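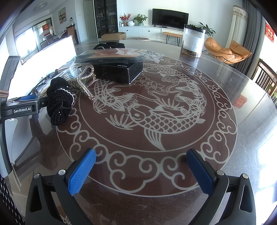 The Skirville lot want to know why the swap can't stay on the green, since it was fine there last year and half of them can walk to it. Fair enough. But last year we had no rain, and the year before we had four gazebos and one of them ended up in the brook.

So. Summer furniture and housewares swap is at Henent Hall again. Doors 10, finish by 1, and please do go home at 1. Same rules as April:

Bring what you can carry in one trip. Two trips if you're nice about it. Nothing with a plug unless it's been tested and has the sticker on. No mattresses. No paint tins. Mirrors and anything with glass in it go along the back wall, not by the door, we had a near miss with a pushchair.

You don't have to bring something to take something. People keep asking. Just come.

April was our biggest yet, 165 through the door and 833 kilos kept out of the skip, weighed on the Moodley farm scales so no arguing. Most of it was chairs. We are alright for chairs now. Short of: small bookcases, saucepans with lids, bedside lamps (sticker!!), curtains longer than a window. Side tables always go in the first ten mintues so if you have one sitting in the garage, bring it.

Anything left over goes to the Ukier shop, who have said yes to 45 boxes and no more. They mean it. If your stuff hasn't gone by 1 and it won't fit in a box then it goes home with you.

Parking. The field at Moodley is open, the gate is the second one, not the first one, the first one is somebody's drive. Hall car park is for unloading only, ten minutes.

Tea is 50p, cake whatever you like in the tin. We need another urn, the old one takes an hour to boil and tastes of pennies. The tin made £100 last time which nearly covers the hall hire.

Tables to put out from 8.30 if you're an early riser. Bring gloves

Last updated: Jun 21, 2024

Comments

Is the side door open for wheelchairs this time? It was bolted in April and we had to go all the way round.

Have got two bookcases, one missing a shelf. Any use?

Yes to both bookcases. Side door will be open, sorry about that.

Still think it should be on the green.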